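Projects Reports Funding People Contact
3 min read

Progress report to Fitden: the tables
Wed 3 July
Prepared by Rodica Bălan for Valdemar Ragnarsson

Valdemar, you asked for a report "with less poetry than the May one." I have done what I can with the subject, which is furniture.

Your grant of $3,674 paid for 21 light wood tabletops with rounded corners, and 9 of them are now in use at Naltotau. The other 12 are leaning against the wall in Aurel Mocanu's office, where he has started hanging his coat on them.

The finish is the main news. We asked Räsänen for something easy to wipe, and we got it, along with a shine that throws the ceiling lights straight back at anyone who leans in. Sorin Sima wanted matte from the start and has brought this up at every meeting.

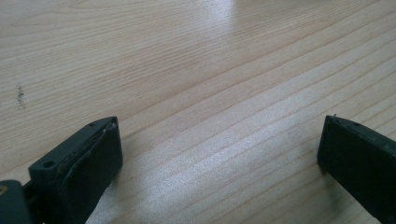
Marks are the other complaint. There is a small dark stain toward the left of one top, grayish-black specks and short smudges, and it has had more attention than the rest of the budget put together. Tudor Pîrvu tried dish soap, then a pencil eraser, then a long stare. I have told him to leave sandpaper out of it until Räsänen answers my email.

The cable holes were worth the extra money. Each top has one small round grommet toward the back, and the metal clamps at the front corners hold the wood to the frame below. I leaned on one with my full weight and it stayed put, as did my dignity, mostly.

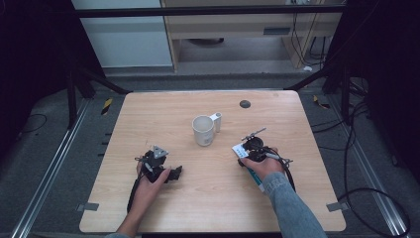 Mugs are still allowed on the tables. We discussed a ban for 34 minutes, during which everyone present was holding one. The compromise is one plain mug per table and no saucers.

Still to do: mount the remaining tops, get an answer on the stain, and price a matte coat for the worst offenders. Dotorero has offered to quote for the coating, and I will send you the number before I agree to anything. Aurel needs a coat hook. I am not charging that to the grant.

Projects Reports Funding People Contact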